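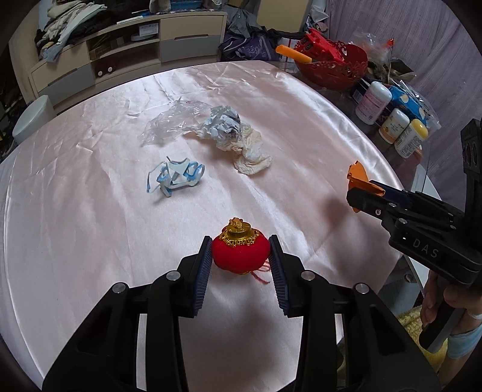 Pendano: progress report to the Tennant programme
Work package 3, pose recovery and demonstration tooling
Prepared by Eilidh Pollock, Plevstead
1 December 2025

Summary

The work package is on schedule except for contact labelling, which has slipped into the next period. The pose recovery pipeline now runs end to end on two-handed recordings without manual alignment. Policy training on deformable objects has started, with results that are usable for debugging only. No change to the budget is requested.

Data in hand

The home tabletop set stands at 834 recordings made with paired hand-held grippers. Of these, 73 were rejected at ingest, most of them for gaps in the timestamps of one hand. The rejection is automatic and the rule is documented in the repository. Rejected recordings are kept, as Prasert Onsri expects to recover a portion of them once the clock model below is finished.

The set is weighted towards small soft or irregular items handled on cloth: fabric, tasselled ornaments, crumpled packaging. This follows the change agreed at the last review, when rigid blocks on a bare surface were dropped from the plan.

Pose recovery

The visual-inertial tracker was tuned on matt surfaces and lost accuracy on satin. Highlights on a glossy cloth move with the camera, and the feature selector was treating them as fixed points. Two changes were made. Features whose apparent depth disagrees with the local surface fit are now down-weighted, and the selector is required to keep a minimum share of its points outside the table area, where furniture gives stable corners. Tracking loss on the glossy subset has fallen to a level where it no longer dominates the error budget.

The second gripper is often in view of the first. We now use it as an additional constraint between the two trajectories. The round pivot caps on the linkage are detected and fitted to the known geometry, giving a relative pose whenever enough of them are visible. Alistair Crichton wrote the detector and the solver. When the other hand is out of view the estimate falls back to the inertial solution, and drift over long gaps remains a problem.
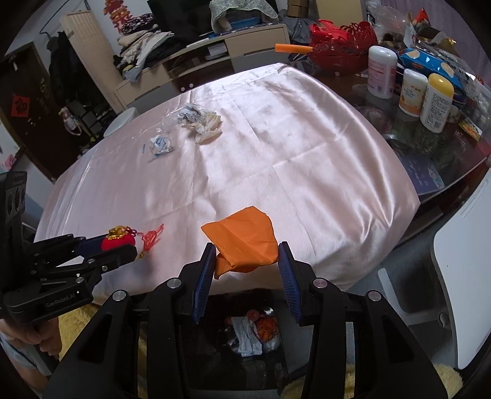

Jaw opening is estimated from the same images, using the edges of the finger pads. Thin fabric is the difficult case. With a single layer between the pads the jaws are almost shut, and the opening value alone does not separate a grasp from a miss. Evander Baxter has added a small classifier on the region between the pads, with the opening value as a second input. It performs well on folded fabric and poorly on clear plastic film, where the labels themselves are inconsistent between annotators. Those labels will be redone before the classifier is trained again.

Tooling

Button, the review tool, replaced the earlier scripts during this period. It shows both streams on one timeline with the recovered trajectories and lets the reviewer mark grasp, hold and release. The main defect is memory use on long recordings – the viewer decodes both streams in full before display. Aurelia Hodoroagă is moving it to chunked decoding. Export to the training format is complete, and the format version is now written into every file.

Policy training

A first two-handed policy was trained on 39 recordings chosen by hand for clean tracking. In replay it reproduces the approach phase acceptably. Actions after contact are noisy, and one arm tends to pause while the other is still moving. We suspect residual clock offset between the hands, but label quality has not been ruled out. No trials on the fixed arms are planned until this is resolved.

Risks

Clock offset. It is currently modelled as constant per recording. The logs show slow drift on some units. A linear model is under test.

Labelling capacity. Relabelling the plastic film cases takes reviewer time away from new recordings. If it overruns, the fabric cases take priority.

Planned for the period to March

Linear clock model merged and the rejected recordings reprocessed.
Chunked decoding released in Button.
Contact labels completed for the fabric subset.
Policy retrained on the full accepted set, with replay error reported separately for each hand.

The tracker configuration and the ingest rules are frozen at the versions tagged for this report. Requests for access to the recordings should go to Prasert Onsri.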